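Home | Forums | Arms and Grippers | Reviews | Log in

Plundia door kit, worth the money?
Started by n_bhattacharjee, 5 Aug 2023

n_bhattacharjee
Has anyone here bought the Plundia door kit? It's two fingers, a mounting block and the lever handle software. The quote I got was 2523 with shipping. We have mostly lever handles at the Garnotley site and a few round knobs.

vsarantis
We've had one for 13 weeks. Setup took me an afternoon. The wrist camera mount is solid and the fingers are easy to swap. Levers are what it was made for, and the black ones are the test I'd run first. Glossy black gives the camera very little to work with apart from the highlights.
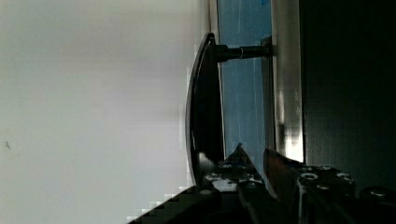 I ended up slowing the approach down and turning the exposure up a little. After that I stopped touching the settings. Don't plan on it for round knobs.

kratochvil_n
I disagree on setup. It took me two days, and the manual skips the wrist calibration completely. For 2000 you can get the Aliyu fingers and write your own approach routine.

vsarantis
You can, if your time is free – mine isn't. Fair point on the manual though.

adjoa_t
Ask for the support price before you order. Ours at Bustthorpe came to 3392 with it included.

n_bhattacharjee
Thanks. I'll ask them for a loan unit and try it on our levers in October.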